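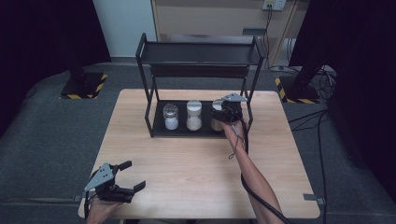
Okay, so I quit buying coffee out in March and I have thoughts. Short thread.

I used to stop at Drisimmont on the way to work every morning. Large oat latte, sometimes a roll. Never looked at the total. Then my bank app did one of those year-in-review things and the number had a comma in it.

Coffee and pastries came to over 3,000 dollars. For one person! My car insurance is less than that.

First week at home was rough. I bought the cheapest bag at the store and it tasted like a wet cardboard box. Lasted 3 days before I caved.

Then a coworker's aunt gave me a bag of Kılıçarslan, the dark one, and I got it. You want a small pot, low heat, and you do NOT walk away. I walked away. I cleaned the stove for 7 minutes and was late to a meeting.

Second try was so good I stood at the sink and drank the whole thing without my phone. Can't remember the last time I did that.

Somebody's going to ask about gear. I looked at the Stallus grinder everyone posts about and closed the tab when I saw the price. I buy it ground. Sue me.

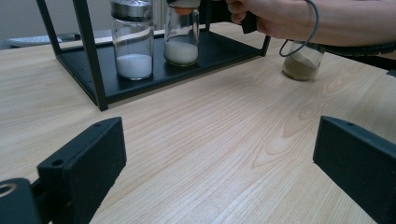
clear jars, black rack, very into it

Do I miss the shop? Yeah, a little. Mostly the walk, and the guy with the huge dog who was always ahead of me in line. So now I walk first and make the coffee after — same route, past the window, very dramatic.

Still owe myself one latte a month. April's is already gone.

Anyway if you've got a trick for cold coffee that isn't watery by noon, replies are open.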